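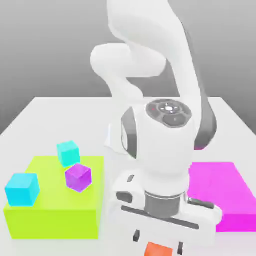

Collecting demos in simulation, part 2: recording runs you'll want to keep

Last time we got the simulator talking to the controller, so by now you should be able to steer the arm with whatever you've got plugged in. Time to record some block-moving demos!

Start with the reset script. Mine scatters the small cubes and leaves the two big blocks, the green one and the magenta one, alone. I let the cubes land at any angle, because a policy that has only seen tidy cubes gets very confused by a tilted one (ask me how I know). Do throw out resets where one cube spawns inside another, though. Cubes that are just touching are fine, and I'd keep plenty of them.

Next, pick one sentence for the task and stick to it. Ours was "put the orange cube on the green block." Timo Kuhlmann and I spent an afternoon recording with two different ideas of what "on" meant — his cubes could hang over the edge, mine couldn't — and we had to toss 200 episodes. Write it down first!

Now the driving. Open the fingers before you come down, stop for a moment above the cube, line up with its sides, and then lower straight. Close, wait until the finger width stops changing in the log, and lift. Go high enough to clear anything already sitting on the green block. If you bump something, keep going if you can recover in a natural way, and tag the episode "recovery." I train with those mixed in.

My episodes run 12 to 19 seconds. Anything much longer usually means I was dithering, and the model will happily learn to dither too.

Save the cube poses and the random seed along with the images and joint angles. Marijke Dewulf talked me into the seeds, and it meant we could re-render all 3000 episodes with new lighting in August without driving a single one again.

Replay a handful before you quit for the day. Part 3 covers trimming the dead time at the start of each file.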